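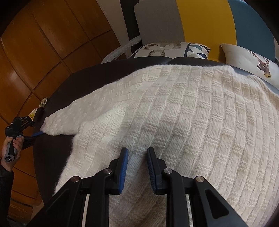

4. Setting up your ward for the consultation tracker

Right, you've got Flumden installed and you can log in (if you can't, go back to section 3, I'll wait). Now for the bit I enjoy most, which is telling it where you live and which council papers you want it to keep an eye on. I'll use Draltitz all the way through, as that's the ward I know best.

4.1 Add your ward

1. Open the Places tab and press New ward.
2. Type the ward name as the council spells it. Draltitz was listed under its old spelling for years and I lost a whole evening to that!
3. Pick the council from the list. If you live under both a district and a county, add them as 2 separate entries.
4. Press Save and wait for the green tick.

Note: the first fetch is slow. Mine pulled in 1150 documents, going back to before the boundary review, and I went off and made tea.

4.2 Choose your topics

5. Go to Topics and tick what you care about. Planning, buses and licensing are on by default.
6. Turn off "Minutes (draft)" unless you like reading everything twice.
7. Set the reminder to 3 days before a consultation closes. You can go shorter, but I've tried it and ended up typing my reply at midnight with the form timing out on me.

Caution: Flumden reads the closing date from the notice and doesn't know about times of day. Some consultations shut at noon, so open the notice itself and check before you leave it to the last morning.

4.3 Link your residents' group

Skip this part if it's just you.

8. Under Sharing, press Join group and paste in the code your group sent. Ours is run through Nirnorau, the mailing list service, and the code sits at the bottom of every message.
9. Choose Reader or Editor. Editors can change the group's draft response, so go for Reader until you've had a look round.
10. If you get the "Lambrechts key missing" message, close the app and open it again. Lambrechts is the add-on that handles sign-in and it sometimes starts up late. If the message comes back, remove the group and repeat step 8.

Caution: leaving a group deletes your notes on its drafts, and there's no undo. Export them first (Sharing, then Export notes).

Once the ward name shows in the top bar you're ready for section 5, where we write a first response to a planning notice.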